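Capítulo 2
O preço das coisas que ninguém queria comprar

Todo curso de economia começa com a escassez, e este não será exceção, por respeito à tradição e aos alunos que já leram o capítulo errado. Comecemos por Breren, cidade que em certo mês de dezembro tinha 306 famílias, uma feira e nenhuma ideia clara do que valia uma mesa usada.

O vendedor pedia 282. O comprador oferecia menos, com cara de quem fazia um favor — e é nessa cara, mais do que nas curvas do apêndice, que mora a teoria da demanda. Chamaremos de preço de reserva o valor máximo que alguém aceita pagar antes de ir embora ofendido.

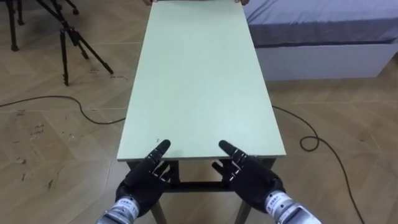 Ekaette Olaniyan objeta que ninguém conhece o próprio preço de reserva até ouvir o do vizinho, e que os manuais fingem o contrário para caber tudo num gráfico. A objeção é boa e vai nos incomodar até o capítulo 5.

Por ora, suponha que o comprador saiba o que quer. É uma hipótese forte, adotada também no modelo de Ghoneim, que a estende a cerca de 3000 feirantes sem corar. Na seção 2.1 veremos o que acontece quando o frete custa mais que o móvel.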